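Cahier d'atelier – concours Goltuvon
Jeudi, journée 21

Repris le barème ce matin. La version de mardi ne tenait pas, je le savais en la rangeant et je l'ai rangée quand même.

Rappel pour ceux qui ouvrent le cahier à cette page : Goltuvon, c'est le concours de pronostics de handball, neuf matchs par journée, on donne le vainqueur et l'écart de buts. Le vainqueur rapporte des points fixes. L'écart rapporte d'autant plus qu'on s'en approche. Sur le papier, c'est limpide. En pratique, on reçoit des courriels.

Problème du moment : le joueur prudent. Il met le favori partout, toujours avec le même petit écart, et il finit dans le haut du classement sans avoir regardé un match depuis l'automne. On a voulu récompenser la connaissance du handball et on a construit une prime à la paresse. Je reconnais que la stratégie est élégante. Je m'en sers moi-même.

Simulation lancée à neuf heures avec l'ancien barème. 2000 saisons, 100 joueurs fictifs répartis en profils : prudent, supporter, flambeur, connaisseur, et celui qui remplit au hasard dans le train. Résultat sans appel, le prudent devant, le connaisseur juste derrière, et le gars du train beaucoup trop haut pour notre dignité. Le supporter est dernier. Il perd des points chaque fois que son club joue et il recommence la journée suivante. Ne pas corriger ça, c'est du réalisme.

Essai 1 : bonus à l'outsider. Le pronostic gagnant contre la majorité des joueurs compte double. Le flambeur explose en tête dans les simulations. Il suffit qu'il ait raison de temps en temps, et il a raison de temps en temps. Abandonné avant le café.

Essai 2 : même bonus, mais proportionnel à la part de joueurs qui ont choisi l'autre camp. Nettement mieux. Le connaisseur passe devant le prudent. Le flambeur reste au milieu, où il s'ennuie. Reste un défaut de présentation, les points deviennent des nombres à virgule et personne au bar de Rutside n'acceptera de perdre pour une décimale. J'arrondis à l'entier inférieur. Quelqu'un viendra m'expliquer que l'arrondi supérieur aurait été plus juste, et ce quelqu'un aura perdu d'un point.

Essai 3 : écart jugé par tranches au lieu du but près. Je n'aimais pas l'idée et elle marche. À but près, on récompense surtout la chance dans les dernières minutes, quand le gardien est sorti et que tout le monde tire de partout. Par tranches, la dernière minute pèse moins. Je garde, à contrecœur, et je note ici que l'idée n'est pas de moi pour ne pas avoir à le dire à voix haute.

Combinaison 2 + 3 : c'est la version baptisée Deák dans le dépôt. Ne cherchez pas, tous les barèmes reçoivent le nom du dossier où ils ont été oubliés en premier.

Pendant que ça tournait, regardé le flux de résultats Fostgate. Toujours le même souci avec les matchs reportés : ils arrivent avec un score nul à zéro partout et le statut « terminé ». Au handball. Un zéro partout au handball, il faudrait que les deux équipes soient restées dans le car. Le script les prend au sérieux et distribue les points à ceux qui avaient coché le nul. Il y en a. Je soupçonne que ce sont toujours les mêmes et qu'ils ont compris avant nous.

Filtre ajouté : score nul à zéro, match mis de côté, points suspendus, alerte dans le journal. Testé sur les journées archivées, le filtre attrape bien les reports et rien d'autre. Le support Fostgate a répondu à mon signalement de juillet en me remerciant de ma fidélité.

À décider avant la mise en ligne :
– est-ce qu'on applique Deák tout de suite ou à la prochaine saison ? Changer les règles à la journée 21, c'est réglementairement possible (relu le règlement, article mal écrit, donc possible). Moralement, c'est autre chose. Je penche pour la saison prochaine, avec un classement parallèle affiché en attendant, pour voir qui râle et dans quel sens.
– les égalités en tête. Aujourd'hui on départage à la date d'inscription, ce qui avantage les gens organisés. Proposition : le nombre de vainqueurs trouvés, puis les écarts, puis la date si vraiment il ne reste rien.
– les grilles oubliées. Un joueur qui ne remplit pas prend zéro. Rutside demande qu'on lui attribue la moyenne de la journée. J'ai simulé : avec la moyenne, le profil « ne joue jamais » termine devant le supporter. Je crois que la discussion est close mais je laisse la ligne.

Après-midi, page du classement. L'affichage cassait sur téléphone dès qu'un pseudo était trop long. J'ai limité la longueur. Trois joueurs vont perdre leur jeu de mots et je m'attends à plus de courrier pour ça que pour tout le barème réuni. Ajouté aussi la petite flèche qui indique la progression depuis la journée d'avant. Elle était à l'envers jusqu'à seize heures. Tout le monde montait en descendant, très bonne ambiance.

Relancé les 2000 saisons une dernière fois avec Deák, le filtre et les nouvelles égalités. Le classement des profils ne bouge plus : connaisseur, prudent, flambeur, train, supporter. Sauvegardé les sorties à côté des anciennes, avec un nom de fichier qui veut dire quelque chose, pour changer.

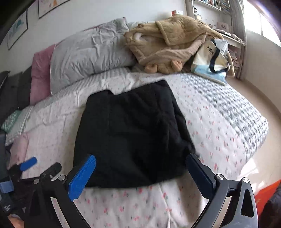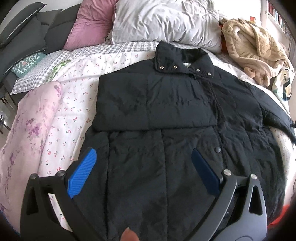 Solenn Quéméneur
Règles et calculs, concours Goltuvon

Ajout du soir. La journée 21 est verrouillée, grilles reçues, rien d'anormal dans le journal. Mon propre prono est rempli à la prudente, petit écart partout, tant que l'ancien barème le permet encore. En classement parallèle ça me fait dégringoler, j'ai vérifié.

À reprendre demain : texte d'explication pour les joueurs, version courte. La version longue existe, elle fait deux pages et contient le mot « pondération » dans le titre. Voir aussi si on peut récupérer chez Fostgate l'heure réelle de fin de match, le champ existe dans leur documentation et il est vide dans tout ce qu'on reçoit.

Penser à sauvegarder la base avant de toucher aux égalités.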